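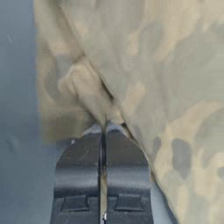 Cloth should come first in gripper trials

Opinion, 3/20/18
Nele Janssen, Kurnonent

It remains our practice to begin every gripper comparison with rigid blocks. I wish to argue that this order should be reversed. A block tells us whether a gripper closes. A patterned fabric, pinched at a single fold between two narrow fingertips, tells us a good deal more about how it closes.

In the March comparison, the Dusinov and Parri grippers were each mounted on the same arm and given 11 test items. On the blocks their scores could hardly be separated. On fabric the two differed widely, and the difference lay chiefly in the shape of the fingertips. Had the trial ended after the blocks, as the original plan allowed, the cheaper unit would have been bought without further discussion.

The usual objection is that cloth never lies the same way twice. I accept this. The remedy is a larger number of attempts, and 694 grasps took us roughly 18 working hours, a modest cost for a purchase of this kind.

I would also ask that the wrist camera be fitted from the first day. Scores from the Trudano controller record that a grasp was lost. They do not record how much fabric was held between the tips beforehand, and reviewers need both.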